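Home Essays Reviews Festivals About Contact

Stay for the credits, you animals

By the Wednesday Matinee columnist
September
Last updated: Wednesday, 4.10 pm

I want to talk about the people who leave. You know the ones. The last shot hasn't even faded and they're up, patting their pockets for keys, shuffling sideways along the row with a half-full popcorn bucket held out in front like a lantern. I used to be one of them. I had a theory that if I got out before the music changed I'd beat everyone to the car park, and I kept that theory going for years even though the boom gate took the same time to open whether I was first or fortieth.

What cured me was a film called Pilanum, which you may not have seen because it played at my local for 2 sessions and then vanished. It's a slow one. A woman goes back to the salt town where she grew up and tries to sell her mother's house, and for most of the running time the house just sits there being hot and full of cupboards. I was restless. I'd eaten a choc top too fast and I wanted a drink of water. Then it ended, on a shot of a clothesline with nothing on it, and the credits came up in small white letters over the sound of the line still turning. Squeak, pause, squeak. No song. I had one arm in my cardigan and I stopped, and I stayed like that, one arm in, until the lights came up.

I've been thinking since then about what credits are for, and I reckon most of us have got it wrong. We treat them as paperwork. The film is the meal and the credits are the bill, and why would you sit and stare at the bill? But the director still has hold of the room at that point. The screen's still lit, the speakers are on, and you're in the strangest and softest state you'll be in all week. Somebody chose the speed of those names. Somebody chose whether you got the squeak or a pop song, and if they chose the pop song I'd like a word with them (I love a pop song, but please don't put one on top of a funeral).

The worst offender I can think of is Drolline, which I otherwise adored. Two hours of a family not speaking to each other across a caravan, some of the best silent acting I've seen in ages, a final look between the brothers that had me gripping the armrest – and then BANG, drums, a chorus, a shouty bit. I felt like I'd been woken up by a leaf blower. The friend I went with said I was being precious and that it was nice to have a lift at the end. We argued about it all the way through dinner and I still think she's wrong. If your film has earned a silence, you should let people have it.

And then there's what happens at home, which is a crime. You know what I mean. The final scene finishes and before you've breathed out, the picture shrinks to the size of a postage stamp and a big bright panel wants to know if you'd like to watch a baking contest. You've got a few seconds to find the remote, which is under the dog. I have cried at a film and been offered a baking contest while crying. I've turned off every setting I can find and it still gets me one time in three, usually on the films I care about most.

My neighbour's view is that nobody at home wants to read three minutes of names, and fair enough, I don't read them all either. I couldn't tell you what half the jobs are. But I like that they go by. I once sat through the credits of Matska, the big animated one with the drowned city, and tried to count the names for a bit of fun. I gave up, went home and looked for a tally, and a fan site had it at 3692. That's a country town! There are places I've driven through with one pub and a silo that don't have that many people in them, and every one of those names had a chair and a lunch break and probably a sore neck. Sitting there for the length of two songs seems like the least I can do, having paid less for my ticket than I'd paid for parking.

Animated and effects-heavy films do something else with their credits that I've come to love, and I wish the rest would borrow it. They put the bare bones on show. You get pencil drawings and grey unfinished characters and sets with no colour on them yet, all drifting past beside the names. Computer-made rooms can be lovely when there's hardly anything in them. A table, a floor, a bit of light, and your brain starts filling in a story straight away.

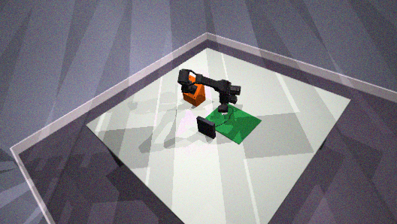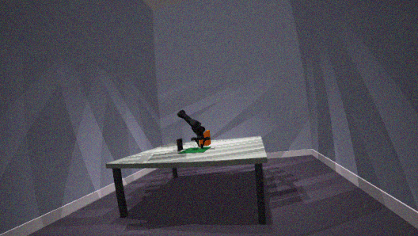 I'd happily watch a whole credit roll made of nothing but plain rooms like that, with the names going up one side. Yeom came close. It's a ghost story set in a block of flats, and it closes by visiting every room we'd seen during the film, only now the people have gone and the camera doesn't move. The kitchen, the stairwell, the laundry with its one bad tube. It goes on for ages and I think it's the scariest part of the film, and by the time we got to the laundry there were four of us left in the cinema. Four! The rest were out in the foyer checking their phones, telling each other it wasn't very scary.

I will admit to a soft spot for the extra scene, the little bonus tucked in after the last logo, but I'm starting to resent it as well. It's trained people to stay for the wrong reason. They sit through the names like kids sitting through grace, and if there's no treat at the end they feel robbed. A bloke behind me at a recent screening said "is that it?" quite loudly, and the person beside him had already looked it up on her phone ten minutes earlier to see whether staying was worth it. I didn't turn around, but I did sigh in a way I hoped would carry.

Cinemas don't help, either. My local seats 900 across all its screens and most nights there's a poor kid with a broom standing by the exit before the director's name is off the screen. I don't blame the kid, who has another session to turn around and a floor full of corn. I blame whoever wrote the roster. Give it a few more minutes! Leave the lights down until the names finish, and bring them up slowly, the way you'd open the curtains on someone with a headache. One place I used to go to in my twenties did that and I'd have forgiven it anything, including the seats, which had springs.

So I've got a rule for myself these days, and I've talked a couple of friends into it. Coats stay off, phones stay in bags, and no opinions until we're out on the footpath. One of them finds this very hard. She starts vibrating at the one-minute mark. But she told me last week that she'd gone to something by herself and stayed right through to the copyright notice, and that she'd changed her mind about the ending somewhere in the middle of the caterers.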